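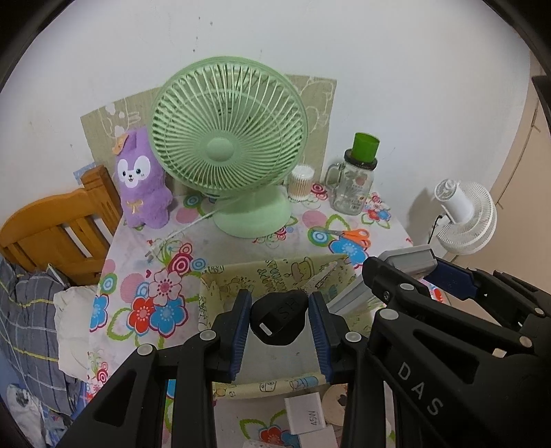 Milanville Yard Sale Prices

A small table of what people in Milanville asked for their old stuff, and what they got. The second number is usually sadder.

What's in it

117 rows, one per item, from 5 streets on the same weekend in September. The file is sales.csv. Open it in anything.

Columns

item: what the seller called it. "Antique" has been left in wherever the seller insisted.
category: kitchen, toys, fans and heaters, books, clothes, other. Other is the biggest, as it is in most garages.
asked: price on the sticker, in dollars.
paid: price handed over. Blank means it went back inside.
street: a letter from A to E. Street names were removed after a disagreement on Boychuk Lane over a waffle iron.
notes: free text, spelled as found.

Of the 117 items, 76 sold. Two rows have a paid price higher than the asked price. I checked them both. One buyer didn't want change, and the other was somebody's grandmother.

Known problems

Bundles are a mess. A box of paperbacks is one row on street B and a dozen rows on street D, depending on how tired I was.
"Free" is entered as 0, except where I typed "free". Sort before you do any math.
Haggling was recorded only when I was close enough to hear it.
It rained on Sunday morning, and prices after lunch show it.

Please don't use this to price your own sale. One person did and still has the treadmill.

Changes

Sunday, May 19, 2024: fixed the category for the fondue set, which had been filed under toys.

License

Do what you like with it. A mention is nice.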